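Plusteston Robotics Club — Help Desk
Ticket 129
Subject: Delivery robot stops on open sidewalk in simulator, town corner map
Opened: March 2024
Project: Flasard (sidewalk delivery, student division)
Status: Closed, one follow-up open
Priority: High (blocks practice runs)

Problem as reported

The Flasard robot will not finish the corner route in the simulator. It leaves the start point, drives along the sidewalk for a bit, then stops and reports "path blocked" with nothing in its way. After 2 minutes the run times out and scores zero. The same code finishes the straight route on the training map every time.

Steps to repeat:
Load the town corner map.
Place the robot at start point B.
Select the corner route and press Run.
Wait. It stops before it gets to the crosswalk on most runs.

What we expected: robot drives to the curb, turns, and waits at the crosswalk.
What happens: robot stops on open paving and stays there.

Setup: lab computers, club build of the simulator, Awan navigation package with our own settings file. Traffic and pedestrians are off for this route. Time step is the default.

Log entry 1

Reran it with no code changes to get a baseline. It fails, but it doesn't stop in the same spot every time. A few runs got close to the corner and one made it to the crosswalk. Saved the logs to the shared folder under the ticket number.

The console shows the same line each time:

WARN local_map: obstacle in front, range below minimum, holding

So the robot believes something is there. The planner is doing what it should with the information it gets. The question is what it's getting.

Log entry 2

Checked the map first. A bad collision box would explain a robot stopping for nothing, and we had one of those in December on the old parking lot map. Turned on the collision overlay and went over the part of the route by the signal pole.
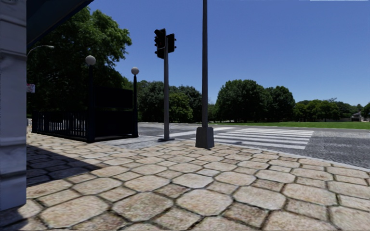

The collision boxes all match what is drawn. Both poles near the crosswalk have boxes the size of their bases and no bigger, and the railing box stays on the railing. Drove the robot by hand from B to the crosswalk with the planner off and it never touched anything. The map is fine. I'm leaving the overlay setting on in the shared profile in case somebody else wants to look.

Also checked for leftover objects from earlier tests, like cones or boxes somebody forgot to delete. The object list is clean.

Log entry 3

Looked at the shadow on the paving next. The first idea in the team chat was that the camera model takes the shadow edge for a step. Turned shadows off in the render settings and ran the route again. Same warning, same kind of stop. Turned them back on. Shadows are not the cause, please don't spend more time on that one.

Then unplugged the camera input completely and ran on the depth sensor alone. It still stops. That narrows it down to depth, or to whatever we do to the depth data before it reaches the local map.

Log entry 4

Recorded 1000 depth readings with the robot standing still on the paving. Most are good. A small share come back very short, as if something were right up against the bumper. All the short ones are from the lowest rows of the sensor, the ones that point down at the ground in front of the wheels.

Our settings file has the ground filter height at zero. The Awan default is higher. Whoever set it to zero probably did it for the training map, where the floor is perfectly flat. On this map the paving is rough, and any point that sits a hair above zero gets counted as an obstacle.

Compared the two settings files line by line. The filter height and the sensor tilt are the only differences that matter here. The tilt was changed by two degrees when the Ukberg mount went on the real robot, and the simulator model never got the same change. That means the simulated sensor has been looking at more ground than the real one does.

Log entry 5

Changed two things, one at a time.

First the filter height, back to the Awan default. The robot got to the crosswalk on most runs but still held now and then on the stretch with the coarser surface.

Then the sensor tilt, to match the Ukberg mount. No stops after that.

Needed to be sure we hadn't made it blind to real things, so I moved the start to the stretch farther back and pointed the robot straight at the hydrant.

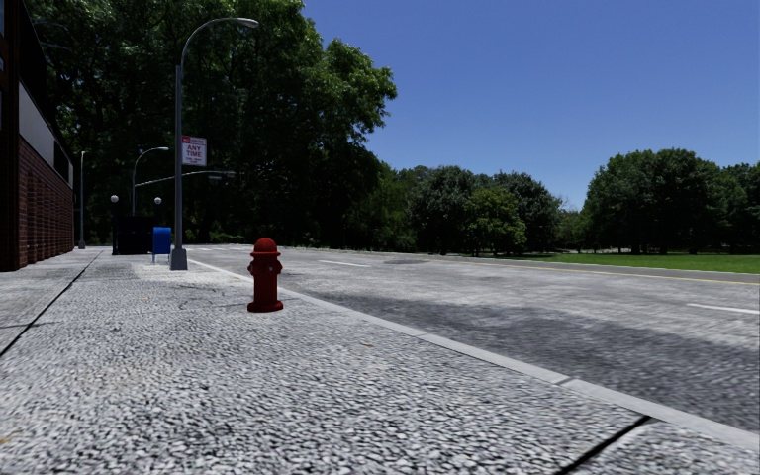 It picked up the hydrant, slowed down, and went around on the building side. Tried it again from an angle, with the same result. It also kept off the mailbox legs, which I was a little worried about — they're thin, and thin things are what a ground filter tends to lose. The curb still shows up as a drop, so the robot won't roll into the road.

The leaves on the ground are ignored now. Before the fix they may have been adding to the bad points, but I didn't test that separately.

Log entry 6

Left it running overnight on the lab machine with random start offsets. 700 runs of the corner route, no false stops and no timeouts. A handful took longer than I'd like because the robot waits at the crosswalk for a signal message that arrives late. That's a different problem and it gets its own ticket.

Cause

Ground filter height set to zero in our settings file, plus a sensor tilt in the simulator model that didn't match the real mount. Together they turned rough paving into obstacles.

Fix

In the Flasard settings file:
ground_filter_height: use the package default (delete our line)
In the robot model file:
depth sensor tilt: match the Ukberg mount value on the wiki

Pull the latest before your next practice run. If you keep a private copy of the settings file, you have to delete the line yourself. Pulling won't touch your copy.

Notes for the team

If you change a sensor mount on the real robot, change the model file the same day and write it in the build notebook.
Test on the corner map as well as the training map before you merge anything that touches navigation.
Don't raise the filter height above the default to "be safe." I tried it and the curb starts to disappear from the local map.

Follow-up

Late signal message at the crosswalk — new ticket to be opened by the programming group, with the slow run logs attached. They are in the same shared folder, in the subfolder marked slow.

Reply from reporter: Pulled the fix and ran the route on two lab computers. It finishes on both. OK to close.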